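本网站使用Cookie以改善您的浏览体验。继续浏览即表示您同意我们的隐私政策。【接受】【了解更多】

川口老师说话之前总要先倒茶。我在他位于耶尔克霍尔姆（Jerkholm）的家里坐了一个下午，茶添了又添，话题从天气绕到邻居家的梨树，又绕到他年轻时坐过的夜班火车，最后才慢慢落到我想问的事情上：一个人怎么会把大半辈子都交给织袜子这门手艺呢？

“我母亲织，我外婆也织，”川口真司（Shinji Kawaguchi）笑着说，“可她们谁也没有教过我。我是十七岁那年冬天，自己的袜子后跟破了，又不好意思开口，就躲在被子里照着旧袜子学的。第一只织出来，能装下一个南瓜。”

他今年六十三岁，说起那只袜子来还是乐得直拍膝盖。后来他到特雷雷尔（Trerell）的一家小织坊当学徒，一待就是好些年。师傅脾气急，嗓门大，可是肯教。头一年他几乎只做一件事，就是拆别人织坏的后跟，拆完把线绕好，第二天再拆。

“那时候心里是有怨气的，”他说，“同去的年轻人都上机器了，我还在拆线。可是拆多了，手就记住了，哪一针松，哪一针紧，一摸就知道。到今天我买袜子，还是先摸后跟，店员都以为我在挑毛病呢！”

我问他，如今袜子这么便宜，破了就扔，还有人愿意补吗？他想了一会儿，起身从柜子里抱出一个饼干盒，里面全是各色零头毛线，有的只够绕两圈手指。他说每年十二月来找他的人最多，天一冷，大家翻出去年的厚袜子，才发现脚趾那里又薄了。

“有位太太拿来三只，注意，是三只，不是三双，”他说到这里停下来喝茶，故意让我等着，“她说第四只找不到了，先补着，也许哪天就回来了。我很喜欢她这个想法。袜子嘛，总要给它留个位置。”

说到颜色，老人的话就更多了。他偏爱红和蓝，觉得灰袜子虽然百搭，冬天早晨穿上总少一点精神。他还有个习惯，收袜子从来不卷成团，怕袜口撑松，一定要平平地摊开，同色的挨着放，看过一遍再叠。“我太太嫌我占桌子，”他说，“我就说，吃饭前一定收好。有时候也没收好。”
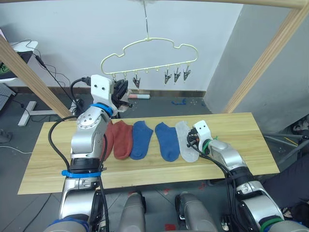
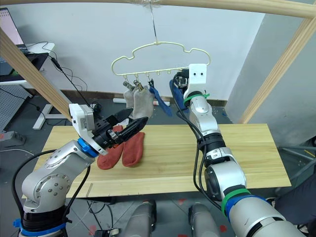
木桌上平铺的袜子，两只红袜并排，上方挂着云朵形衣架。

前些年他给一种自己常织的袜跟取了名字，叫“洛”（Lo），做法是在脚跟转弯的地方多走几行短针，让那里兜住脚，走路时不往下滑。我不会织东西，他就拿铅笔在报纸边上给我画，画了擦，擦了又画，末了干脆脱下拖鞋，让我看他脚上那双。确实服帖。他说这双补过好几回，最早的线恐怕已经没剩多少了。

“那它还是原来那双吗？”我忍不住问。

“当然是啊，”他有点惊讶，“我一直穿着它嘛。”

这几年他常去斯图西韦罗（Stusivero）的手工教室上课，学生里有退休的，也有刚工作的年轻人。他说年轻人手快，心也快，最怕他们织到脚踝就想看成品，后跟便马虎过去了。他从不批评，只请他们穿上自己织的袜子，绕着院子走一圈。回来以后，多半会自己坐下来拆。

“不过也有不拆的，”他补充道，“有个小伙子说，歪的他也喜欢，就那么穿回家了。我觉得也很好。后来他给他父亲织了一双，比我的还厚，我看了都想要。”

谈到将来，他倒没有什么大计划。想把外婆留下的一种花样弄明白，那花样只剩一小块，边上被虫蛀了，针数怎么都对不上，他试过许多遍。还想把饼干盒里的零头线用掉，可是每用掉一点，就有人再送来一点，盒子总是满的。

天色暗下来，我起身告辞，他又留我喝了一杯。临出门时他低头看了看我的脚，说右边那只大概撑不到春天，让我下次来的时候记得带上。

订阅我们的电子报，每月收到新的人物访谈。请输入您的电子邮箱：【订阅】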